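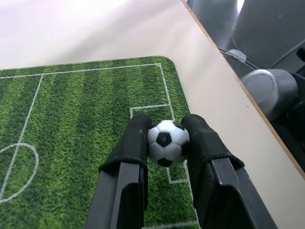 Figure 1. Small ball with the classic black and white panel pattern, and the printed pitch mat.

3.2 Materials for the tabletop football activity

The activity was developed for the indoor play hour at Bloxham, where the children share one room and the noise must be kept low. A full set of table football was considered too large for this room, and the fixed rods also decide too much of the game before it starts. We therefore chose a loose ball and a flat mat, which the children can arrange by themselves.

The mat is rectangular and printed to look like a football pitch (Figure 1). Before the study we were not sure if a printed pitch would make a difference, as the children at Lovlow had played happily on a bare table in the earlier work. The difference was visible already in the first sessions. With the mat, the children spoke of "out" and "corner" without any instruction from the adult, and they stopped the game when the ball passed the line. Without the mat, the same children mostly tried to keep the ball from falling on the floor.

The ball follows the traditional pattern, with black pentagons between white hexagons. In the pilot phase, in July, we also tried a ball of one plain colour. Children accepted it, but several of them called it a marble or a bead, and the game changed quickly into rolling and catching. With the patterned ball this happened less often. Rowbotham, who observed the pilot, noted that the pattern has a second use: when the ball turns, the dark patches move, so a child can see the spin and not only the direction. We did not plan for this, but some of the older children began to speak about it, and we have kept the patterned ball for all sessions after the pilot.

3.3 Arrangement and rules

Each session was played by 2 children with one adult sitting near. The group consisted of 17 children in total. The mat was laid flat on the table before the children entered, and the ball was given to the adult, who placed it in the middle of the pitch at the start. No goals were provided. The children could build them from the wooden blocks in the Jestitau box, or agree on a part of the line, and this agreement was considered a part of the activity.

Only 3 rules were explained. The ball is moved with one finger, it is not lifted during play, and after it leaves the pitch the other child puts it back. All further rules came from the children and were written down by the observer on the Lutard sheet, with the words of the child where possible.

One practical difficulty should be mentioned. The mat, when it was stored rolled, did not lie flat at the corners, and the ball then ran slowly to one side. The children noticed this before we did and complained that the pitch was unfair. From October 4, 2018 the mat was stored flat under a board, and the sessions before this date are marked in the tables with an asterisk.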